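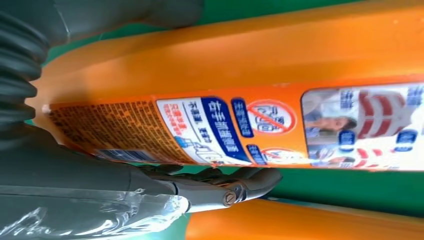
# Old field names of the Losurura valley go back on the map

**For immediate release, Tue 1 October**

I'm Zahira Teoh, I draw maps for a living at Olent, and I've got one to tell you about. Our new wall map of the Losurura valley goes on sale this morning, and it puts 575 field names back where they belong. Most of them haven't been printed on anything since the old estate surveys were rolled up and put away. It took me nine years, on and off (a lot of off, if my colleagues are asking), and I'm so pleased to be able to hand it over at last.

If you've got a walking map of the valley at home, have a look at it. You'll see the lanes, the river Wei, the contour lines, the farms, and then big empty shapes where the fields are. Those shapes all used to be called something. Hungry Piece. Cold Elbow. Long Thursday. Parson's Mistake, which is a lovely triangular field above the ford and floods every winter. People used those names every working day, to say where the sheep were or where somebody had left a gate open, and then farms merged, hedges came out, and the names stopped being needed.

## What's on it

The map shows the valley from the Gollus ridge in the north down to where the Wei leaves it at the old toll bridge. Field boundaries are drawn as the estate surveyors recorded them, with today's roads and buildings in pale grey underneath so you can find your way about. Where a hedge has gone, its line is dotted. Where it's still standing, it's solid green.

Each name is set inside its own field, in the spelling used on the survey. That was a harder decision than it sounds! The same field might be Gollus Acre on one sheet, Gallows Acre on the next and Goll's Acre in the rent book. I've gone with the earliest survey spelling on the face of the map and put the others in the index on the back, with the sheet they came from. Kai-wen Kuo checked every line of that index against the originals and found a good many of my mistakes, for which I'm grateful, mostly.

Heights aren't shaded. I did try it, and the hill shading looked very handsome, but it swallowed the lettering on the steep side of the valley and I wanted the lettering more. There are plain brown contours instead, thin enough that you can ignore them.

## How it was made

The estate surveys came to us as 78 separate sheets, and they don't join up. They were drawn by different hands, to different scales, and a couple of the surveyors seem to have had their own private idea of north. I scanned the lot and then stretched each one to fit things that haven't moved: church towers, bridge piers, the corners of barns, boundary stones on the ridge. Yi-an Ra walked the Gollus end with a GPS unit and a pencil to find those stones, and sent me positions for far more of them than I'd dared hope for.

The river was the real headache. The Wei has shifted its bed in the flat part of the valley, so a field that's shown on the east bank in the survey can be on the west bank now, or be split down the middle. On the new map the old course is a dashed blue line and the present one is solid. Where a field has been cut in two I've put the name on the larger bit. I know that won't suit everyone.

Some fields have been left blank. The surveyors didn't always write a name down, and there's a patch on the south side where damp has taken the ink off the sheet entirely. I haven't filled those in with guesses. If your family had a name for one of them, please do write and tell me, and say how you came to know it. I'm keeping a list for the second edition.

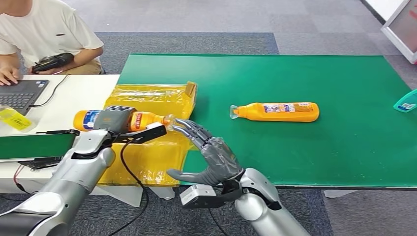
Gemma Birkett says she read the proof with her mother at the kitchen table and that the two of them got as far as the ford before they started arguing. Her mother had always called the field behind the chapel Nan's Apron, she told us, and there it was as Nance Apron, "so each of us was half right and she's still going on about it". She added that she'd farmed next to Long Thursday all her life without knowing it had a name, and she means to paint it on the gate.

I-hsuan Wan was less sure to begin with. The worry, as it was put to me, was that a printed map fixes one version of a name and makes the others look wrong, when people in the upper valley have happily been using two or three for the same bit of ground. It's a fair point and it changed the design. The index used to be a separate leaflet and it's now printed on the back of the sheet, so the variants can't be lost down the side of the sofa.

## Getting hold of one

The first printing is 3,850 copies, flat or folded. The flat version comes in a tube and is meant for a wall. The folded one has a card cover and will go in a coat pocket if it's a decent-sized coat. It's ordinary paper, by the way, so please don't take it out in the rain and then write to me.

You can order from Olent directly or pick one up from bookshops in the valley. Schools in Losurura can have a flat copy free, on request from the school office, and there's a blank outline version for classes who'd like to go out and collect names of their own.

## For editors

- I'm happy to talk on the phone or on air, and happier still to walk a few fields with you if you can get here. Bring boots for Parson's Mistake.
- Extracts from the map may be reproduced with the credit "Olent / Zahira Teoh". Please don't crop out the scale bar.
- Print-quality extracts are ready for the ford, the toll bridge and the Gollus ridge. Ask if you need another part of the valley and I'll cut it for you, usually the same day.
- Kai-wen Kuo can answer questions about the surveys and the index.
- Losurura is spelled with one s and two r's. The surveyors couldn't agree on that one either.

**Contact:** Zahira Teoh, Olent map room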